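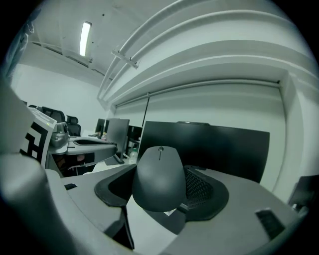
Drustgate Oral History and Map Project
Progress report to the Czerwiński Fund
Apr 12, 2026

Period covered: second half of the grant year

We're in good shape, and a lot has happened since the interim report, so this one runs a little longer than the last. The short version is that the recording is finished, the transcripts are nearly finished, and the map is far better than the one we promised you in the application!

Recordings

The application set a target of 155 recorded interviews with people who lived or worked along the Skisitz canal before the locks closed. We stopped at 157. The last two came in after the February open day, when a pair of sisters brought in their father's toll ledger and stayed to talk about it for most of the afternoon. We had already told ourselves the recording phase was over, but we couldn't turn that down, and their account of the winter the lower basin froze is one of the best things in the collection.

The boatyard interviews are stronger than we expected. At the interim stage we were worried that we had plenty of lock families and hardly anyone from the yards. The notice in the Dralow parish newsletter fixed that almost overnight. We now have caulkers, a sail and tarp maker, two people from the pay office, and a woman who ran the tea hut by the slipway and remembers what everybody ordered.

Transcripts

All but 18 interviews are typed up and checked. The ones left over are mostly the long ones, along with a few where the speakers switch between English and Polish in the middle of a sentence. Those need a second listener, and we would sooner take our time than guess. We expect to have them done by the end of next month.

Spelling of place names has been the slow part. The same footbridge turns up under four different names depending on which bank people grew up on. We decided to keep whatever the speaker said in the transcript and put the agreed name in the index, so a search for any of them will get you to the right spot. It took several meetings to settle and we're very happy with where it ended up.

The map

The map is the piece we are most excited to show you. The plan was a single printed sheet with the interview locations marked on it. While going through the county survey books we found the original lock plans, drawn at a scale large enough to show individual sheds and mooring posts, and the county archive has given us permission to reproduce them. So the printed map will now have the full canal on one side and the Dralow yards in close detail on the other.

The print run stays at 2000 copies, as in the budget. Folding costs came in a bit higher than the quote because of the larger sheet. We covered the difference with what we saved on room hire, after the Drustgate library let us have the upstairs reading room at no charge.

Open day

We had hoped for a decent turnout in February and got a full house, with people standing on the stairs for the second talk. The listening tables were the big draw. Visitors sat down with headphones meaning to stay a minute and were still there when we started stacking chairs. Several families heard relatives they hadn't known were recorded. The comment cards are full of names and phone numbers, and we've passed the useful leads to the library's local history desk so they don't get lost when our own project ends.

What didn't go to plan

The school visits fell behind. Two of the classes had to be moved to the summer term because of building work on the towpath, which closed the stretch between the middle lock and the winding hole. The new dates are confirmed and the worksheets are printed. There is no change to the cost.

The audio from three early interviews has a hum on it. Cleaning helped with two. The third is understandable but tiring to listen to, and we may go back and ask the speaker to tell the best stories again. He has already offered.

Spending

Spending is on track. Travel is under budget, printing is slightly over for the reason given above, and the transcription line will be fully used once the remaining files are done. We are not asking for any change to the total.

Next steps

Finish the transcripts and the index. Send the map to the printer after one more proofread by the Skisitz walking group, who have caught two mistakes already. Run the delayed school visits. Deposit the full set of recordings with the library, along with signed consent forms.

We would love to have someone from the Fund at the map launch. The date will follow as soon as the printer confirms delivery.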